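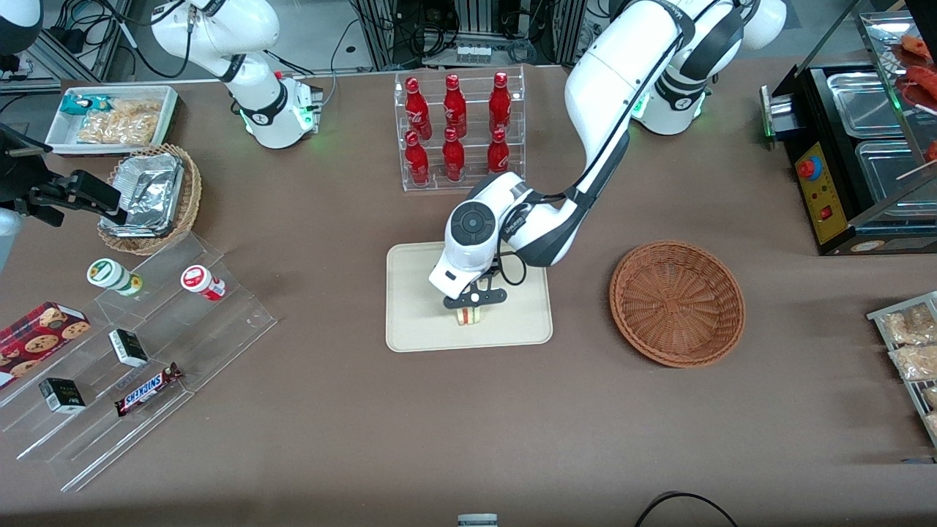
# Grasp release planning

**Grasp release planning** (also *release planning* or *placement control*) is the part of a manipulation program which decides where, at what height and in what manner a robot opens its gripper. It is usually treated together with grasp planning, but the two problems have different inputs. A grasp planner works from the shape of the object. A release planner must also know the surface that will receive it, and what the fingers will touch when they open.

## Background

Early pick-and-place programs had no separate release step. The arm moved to a taught point and the fingers opened. This is enough for hard parts of known size, and many factory cells still work in this way. The term "release planner" appears in the manual of Stilus, a motion library first distributed in 1997, where it means a short routine that lowers the tool until a force limit is reached.

Interest in the problem grew when two-armed systems began to handle food and packed goods on the same table. A small layered item, such as a sandwich or a piece of cake held between two parallel fingers, can be deformed by the grip, and its lower face is then no longer where the model expects it.

## Method

Most planners divide the task into four stages:

1. **Surface estimate.** A plane is fitted to the depth points of the tray or plate. Pale and smooth trays give few features, so the rim is often used to find the position.
2. **Approach.** The wrist is turned until the fingers point down, and the path is checked against objects near the tray. Clear acrylic stands are a known difficulty, as depth cameras often see through them. Stilus lets the user add such stands by hand as boxes.
3. **Contact.** The arm descends slowly. Contact is accepted when the vertical force stays above a threshold for 15 control cycles.
4. **Opening.** The fingers open by a small amount first, wait, and then open fully before the arm goes up.

The fourth stage is sometimes called *soft opening*. Ilse Kasten and Danylo Moroz described it in their notes for the Lellia controller, which runs the contact loop at 100 Hz. In their version the first opening is calculated from the finger force and not from a fixed distance - this makes it less sensitive to the thickness of the item.

## Two-arm systems

When two arms share a table, the arm that is not placing must be kept out of the release volume. Lellia reserves this volume for one arm at a time. Stelmakh, a scheduler written by Nazar Lytvynenko, allows both arms to enter if their predicted paths do not cross, but it needs more computing time.

## Evaluation

There is no agreed test. The Brurgate set contains 2705 recorded releases and gives for each one the final position of the object and a mark for visible damage. Peiyu Fu has criticised the damage mark, which was given by a single person and does not separate a pressed item from a broken one. A second edition with two markers is in preparation.

## See also

- Compliant control
- Grasp planning
- Transparent object detection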